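From: Elīna Kazlauskienė
To: Flurum members list
Date: 10/6/23
Subject: Re: Visit to the Drusimeo handling lab – questions before the next session

Dear members,

Thank you to those who wrote after the announcement of the second visit. I am replying to Mr. Vītola on the list, as several of you raised the same points privately.

Saulius Vītola wrote:
> Our branch would like to send a group to the Drusimeo visit, but I
> have been asked to find out more before people commit to the travel.
> Is this a working demonstration or a talk with slides? Several of
> our members run cut flower businesses and have sat through enough
> slides. Also, will real flowers be handled, and may visitors stand
> near the table? Finally, is there any cost to the branches?
>
> With regards,
> Saulius Vītola

It is a working demonstration. The talk at the start is short and is given by Ms. Sarmīte Kivi, who heads the handling group at Drusimeo. The remainder of the morning is spent at the tables, where staff set up the arms, run them, stop them and begin again as needed. Members who expect a finished product should be told in advance that they will see research in progress. Some attempts fail, and the staff do not hide this.

The flowers at the table are artificial. Ms. Kivi explained at the first session that an artificial stem keeps the same shape from one day to the next, which allows the group to repeat a task under the same conditions. Hydrangeas and roses were both in use. The hydrangea is considered the harder of the two, as the head is wide and hides much of the stem from the cameras. Growers present agreed that this matches their own experience in training new packing staff.

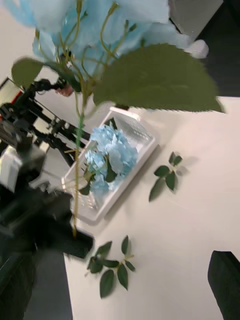
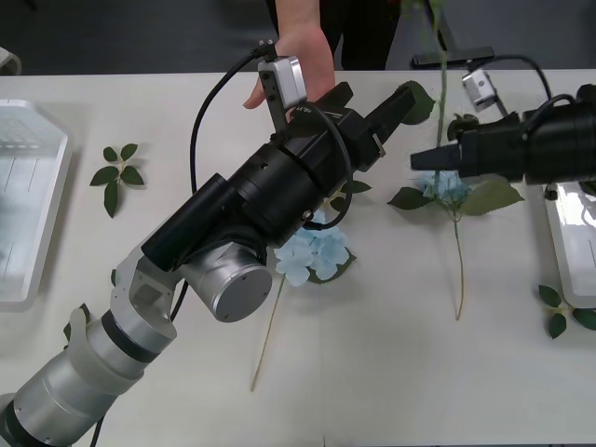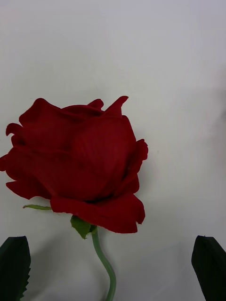
Artificial stems and robot grippers, first session at Drusimeo.

As to standing near the table, visitors are asked to remain behind the floor line while the arms are powered. Staff may step in to adjust the equipment, and visitors should not follow them. Questions may be put at any time, and Mr. Ilham Kettani will be on hand to repeat them for those at the back. The room is not large, and for this reason each group will be divided into 2 parties, which will change places after the break.

There is no charge to the branches. Travel is at members' own expense. Lunch is available in the Zonderport building next door and should be paid for individually.

I should also like to correct one point in the earlier announcement. It stated that the arms would be shown packing full boxes. This is not planned. The present work concerns picking up single stems and leaf sprigs and placing them, and Drusimeo has asked us to describe it in those terms. Packing may be added to the program in January, if the group is ready to show it.

Interest has been considerable. We have received over 167 requests for places, and it will not be possible to meet all of them at the next session. Places will be given first to branches that were not represented last time. Branch secretaries are requested to send one list of names each – please do not have members write separately – to Ms. Kaja Org at the Flurum office. The list should state any need for step-free access, as the main entrance has stairs and the side door must be opened from inside.

Photography is permitted at the tables but not in the corridor or the workshop. Members who wish to print pictures in the Dambrauskienė newsletter should send them to Ms. Org first, so that she can confirm permission with Drusimeo.

Mr. Vītola, your branch has not yet attended and will therefore be among the first considered. Kindly send your list when it is ready.

Yours sincerely,
Elīna Kazlauskienė
Visits Coordinator, Flurum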